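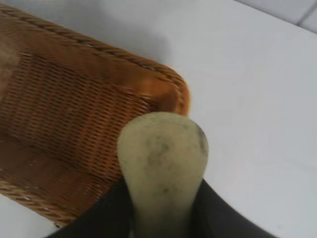
A woven basket with a braided rim. Look how the rim bends around the corner!

How Do You Make a Basket?

Hi, it's Jeanie Yule again! Last time I told you about bread, and lots of you wrote in from Sudbridge to ask what bread baskets are made of. So today we're going weaving.

Baskets like this one are called wicker. Now, wicker isn't the name of a plant (I thought it was until I was 10, and I argued about it with my aunt). Wicker is a way of making things. You take long, bendy stems and weave them over and under each other. The stems can be willow, or rattan, or reed, or even twisted paper.

First, the stems get a good long soak in water. Dry ones snap. Soaked ones bend like cooked spaghetti, well, almost!

Next comes the bottom, and then the sides. The stems that stand up are called stakes. The ones that go in and out between them are called weavers, which is also what you call the person doing it, so that can get confusing. Over one, under one, over one, under one, all the way around. In lots of baskets the strands cross on a slant, and you get stripes running diagonally like the ones in the picture.

The rim goes on last. A braid makes a nice thick one, and it works just like a braid in your hair. It covers the scratchy ends and it's comfy to hold. Corners are the tricky bit. If you bend too fast, crack, and you have to start that piece over. I've done it plenty of times.

Want to try? Cut 5 slits in a sheet of construction paper, but stop before you reach the edge. Then cut strips from another color and weave them through, over and under. Start each new strip the opposite way from the last one, or the whole thing slides apart.

In September I'll show you how rope is made. Bring string!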